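4. Finding the Oven a Place to Live

The Wurbridge Kitchen Handbook assumes you have a table, a toaster oven and more optimism than counter space. Section 3 covered the table. Now the oven goes on it, and stays on it.

1. Clear the tabletop. All of it. Mail counts as an object.

2. Wipe the surface and let it dry. Crumbs under the feet will make the oven rock, and you will blame the floor.

3. Set the oven down near one end, door facing the open part of the table. You want a landing zone in front of the door for a hot tray.

4. Open the door all the way, slowly. If it meets anything on the way down, move the anything.

Note: Tenants in the Himeck units have a shorter table. Put the oven on the shelf bracket in Section 6 and skip to step 7. 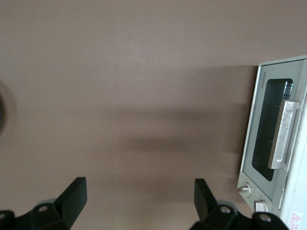 Dlamini writes that step 3 is fine for right-handers and a daily insult to everyone else, and would like it known that the oven can go at either end. Agreed. Pick the end that lets you reach the handle without crossing your arms, and read the rest of this section in a mirror if necessary.

5. Check the gap behind and beside the oven against the oven's own manual. Where that manual and this one disagree, the oven's wins.

6. Plug straight into the wall outlet. No power strips, no extension cords, no exceptions for parties.

CAUTION: The kitchen circuit also feeds the kettle. Running both has taken out the lights in unit 112 often enough that the neighbors now own candles.

7. Turn the controls to off before you walk away. Then look at them again.

CAUTION: The glass and the top get hot. The top is not a shelf, a bread warmer or a place to thaw things. Trorico place mats are not trivets, whatever the package lets you believe.

8. Let the oven cool, then wipe the handle and glass with a damp cloth. Old scuffs will stay put. Scrubbing harder makes new ones.

To report a dead outlet, leave a message at extension 618. For trays and racks, see Section 5.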